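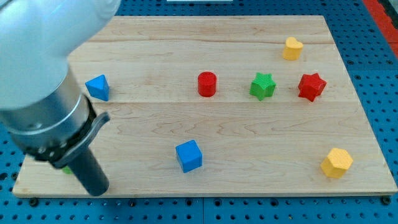
Wie oft muss man den Greifpunkt neu einmessen?
Nach jedem Wechsel am Greifer und immer dann, wenn der Arm zweimal hintereinander neben dem Klotz landet.

Seite drucken
Per E-Mail versenden

Greifpunkt einmessen in der Werkstatt Pladik
Von Barbara Kaczmarczyk, 24. Mai 2024

Die Anleitung gilt für unseren Arm mit der Steuerung Foseo. Wer zum ersten Mal damit arbeitet, plant 30 Minuten ein.

1. Holzbrett auf die Lochplatte legen und prüfen, ob es wackelt.
2. Geschwindigkeit in Foseo auf 6 Prozent stellen. Den Not-Halt in Reichweite behalten.
3. Arm von Hand über die linke vordere Ecke des Bretts führen und die Position als P1 speichern. Mit den anderen drei Ecken ebenso verfahren.
4. Greifer absenken, bis ein Blatt Papier gerade noch darunter durchpasst. Diesen Wert als Nullhöhe eintragen.
5. Sicherheitshöhe auf 19 mm über der Oberkante des höchsten Klotzes setzen.
6. Einen Klotz in die Mitte stellen und den Griff zehnmal wiederholen. Erst danach die übrigen Formen auflegen. Beim Stern muss der Drehwinkel mit angegeben werden, beim Zylinder bleibt das Feld leer.

Meldet Foseo den Fehler 865, fehlt einer der vier Eckpunkte. Die alte Datei von Akihiko Iwasaki bitte nicht überschreiben, sie liegt im Ordner Ichikawa.

Seite drucken
Per E-Mail versenden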